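Im April 2024 habe ich zum ersten Mal einen Antrag auf Kulturförderung geschrieben, und seitdem weiß ich, was ein Verwendungsnachweis ist. Vorher hielt ich das Wort für einen Druckfehler.

Es ging um 900 Euro. Davon wollten wir im Boutros, dem ehemaligen Teppichlager hinterm Güterbahnhof, einen Leseabend mit Gebärdensprachdolmetschung machen. Viktória Illés liest, Tarek Bataineh spielt Oud, zwei Dolmetscherinnen wechseln sich ab, danach gibt es Linsensuppe. So stand es auch in der Projektskizze, bis Hanan Saab mir riet, die Linsensuppe zu streichen. Verpflegung sei nicht förderfähig. Sie hat dann unter »Begegnungsformat im Anschluss« überlebt.

Das Formular hat ein Feld für die gesellschaftliche Relevanz, höchstens 800 Zeichen inklusive Leerzeichen. Mein erster Entwurf hatte 2329. Ich habe einen ganzen Abend lang Adjektive ermordet. Am Ende blieb übrig, dass gehörlose Leute in unserem Viertel auch mal ausgehen wollen, und mehr hatte ich vermutlich von Anfang an nicht zu sagen.

Dann die Frage nach der Zielgruppe. Man darf »alle« nicht ankreuzen, das Kästchen gibt es nicht. Man darf aber »Sonstige« ankreuzen und erläutern, und dort habe ich »alle« hingeschrieben.

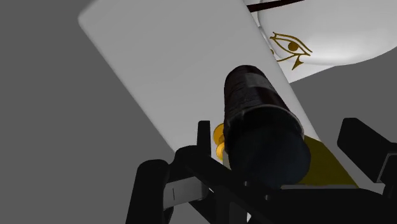 *Hellgraue Fläche vor grauem Hintergrund, am Rechner entstanden.*

Die Zusage kam erstaunlich schnell, mit der Bitte, das Logo der Förderstelle »in angemessener Größe« aufs Plakat zu setzen. Fadi Hakim, der unsere Plakate macht, setzte es klein unten rechts. Zu klein. Er setzte es größer. Jetzt stieß es an den Namen von Viktória. In der vierten Fassung sah es aus, als würde das Logo lesen und Viktória es freundlich unterstützen. Die wurde freigegeben.

Der Abend selbst war schön, und darüber lässt sich natürlich viel schlechter schreiben. Die Dolmetscherinnen standen neben der Bühne im Licht, das hatten sie vorher verlangt, und zwar zu Recht: Unser ursprünglicher Plan sah sie hinter der Säule vor. Bei den Oud-Stücken legten ein paar Gäste die Hände auf den Bühnenrand. Tarek hat das gesehen und ist für den Rest des Abends tiefer geblieben als geprobt. In der Pause wurde in der hinteren Reihe so lebhaft gebärdet, dass ein Glas dran glauben musste. Im Verwendungsnachweis kommt es nicht vor.

Der liegt jetzt auf meinem Küchentisch. Es fehlt noch die Quittung für die Verlängerungskabel, die Fares Rawashdeh »ganz sicher irgendwo« hat. Abgabe ist Ende des Monats. Fares, falls du das liest: Schau bitte in der blauen Jacke nach.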